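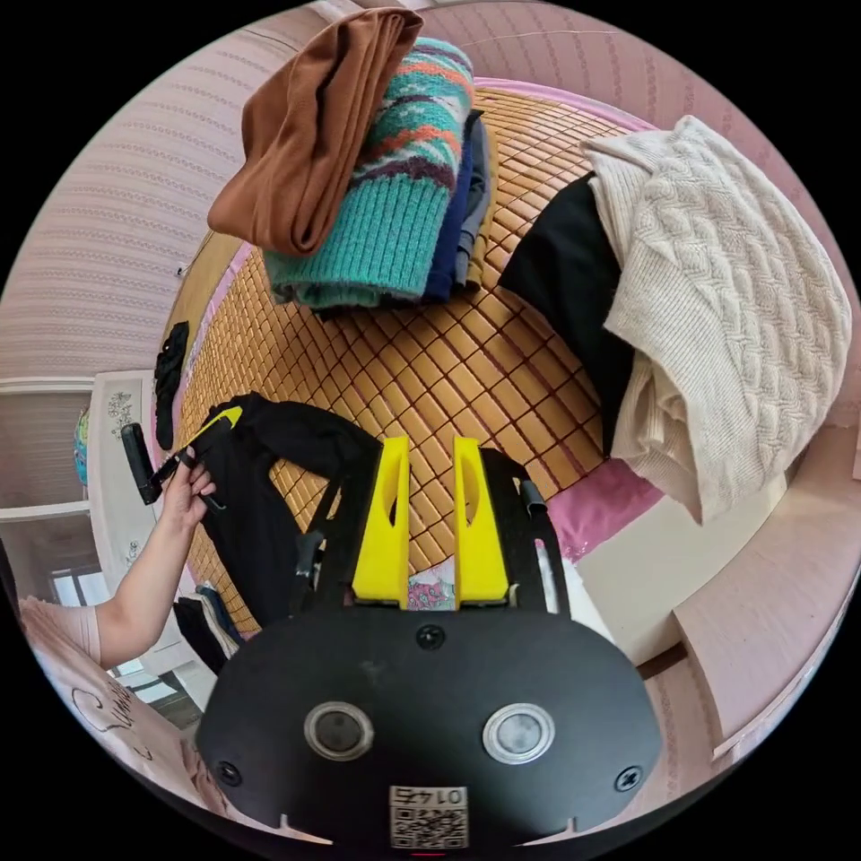

Home Features Storage Textiles Back issues Subscribe

Folding on the bed: knitwear, denim and the bamboo mat

By Ingrid Haverford
20/05/2026

Most advice on folding clothes assumes a table. Few bedrooms have one, and the work is done on the bed. The bed has the area but a poor surface: a sprung mattress gives under the hand, and a cotton sheet moves with the garment when a sleeve is pulled straight. The result is a fold that is square on one edge and wanders on the other.

A bamboo-tile sleeping mat alters this. The mat is made of small rectangular tiles joined in a grid, and is sold for keeping cool in hot weather. It is flexible enough to follow the mattress and firm enough to press against. Cloth slides on it more readily than on cotton, so that a garment can be turned through a right angle without being lifted and laid again.

Qianru Feng, who teaches garment care at Istbridge, has her students fold on a mat of this type for the first part of the course and on a bare sheet for the second. She asks them to use the joints between the tiles as a guide. A side seam laid along one row gives a straight edge, and a hem brought up to a cross row gives a right angle.

"The grid is the only ruler they need," she says. "If the seam is on the line, the fold is right, and they can see it without my telling them."

Order of stacking

Folded clothes behave in a pile according to thickness and friction. Denim is stiff, holds a crease and compresses little. It belongs at or near the bottom. Ribbed knits compress a great deal and spring back unevenly, and a tall pile with a knit in the middle will tend to lean. Fine jersey and shirting go on top, where they carry no load.

The pile should be built close to where the work is being done, but on its own part of the bed. Weight on the mat pulls the tiles into a dip, and anything folded beside the dip will follow it.
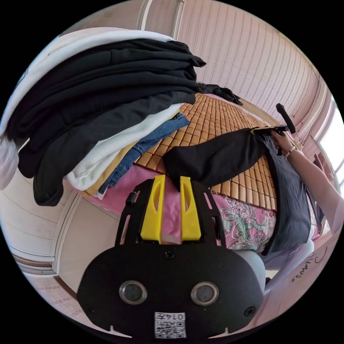 Denim, white ribbed knit and darker garments in one stack, with the mat behind.

Sleeves are the usual fault. If they are folded in last, they work free as the pile is handled and end up over the front edge. Wouter Maes, a former stockroom supervisor at Haddad, folds both sleeves flat to the back of the body before making any other fold. The body is then brought in by thirds from the sides and halved from the hem. He does not smooth the finished piece with the palm, as this pushes the inner layers forward. He presses down once with the forearm and moves on.

Heavy knitwear

Cable knit needs separate treatment. The cables form ridges, and a sharp fold across a ridge leaves a mark that takes days to drop out. Maes recommends a single loose fold across the waist, with the sleeves crossed over the chest, and no more than two such sweaters in a pile. Colour-patterned knits with floats on the inside are easier to fold but catch on zips and buckles, and should be kept away from anything with hardware.

Knits should not be hung while waiting to be folded. The weight of the lower half lengthens the body, and the rib at the hem loses its grip. A sweater can be laid over another garment on the bed without harm.

Black garments

Several black garments in one load slow the work more than any other item. Trousers, tops and leggings look alike in a heap, and each has to be lifted by one end to find out what it is. Feng's method is to pull every black item out at the start and lay it at the far end of the mat, then deal with the group after the colours are finished. Lifting should be from the waistband or shoulder. Thin jersey lifted by the hem will stretch on the diagonal and has to be laid flat again before folding.

Timings

Thaddeus Kowalczyk, of the laundry consultancy Pinel, timed 7 households last July folding the same kinds of clothes on a sheet and on a mat. Each household handled its own washing. In all, 192 garments were folded on sheets and 156 on mats. The time per garment fell in 5 of the households when the mat was used, and was unchanged in the others. Kowalczyk attributes the gain to fewer refolds and notes that the sample is small.

Care of the mat

The tiles should be wiped with a damp cloth and dried flat. A mat stored rolled will hold its curve for several hours, so it should be put on the bed well before folding starts. Check the joints for splinters by drawing an old pair of tights across the surface. Where the border is cloth, look at the stitching at the corners, which takes most of the strain when the mat is dragged.

Garitness, which repairs woven mats, replaces single tiles but not whole rows. Booker Greenberg, who runs its workshop, advises against oiling the bamboo if clothes are to be laid on it, as the oil transfers to pale cotton.

Contact the editor | Copyright 2026 | Back to top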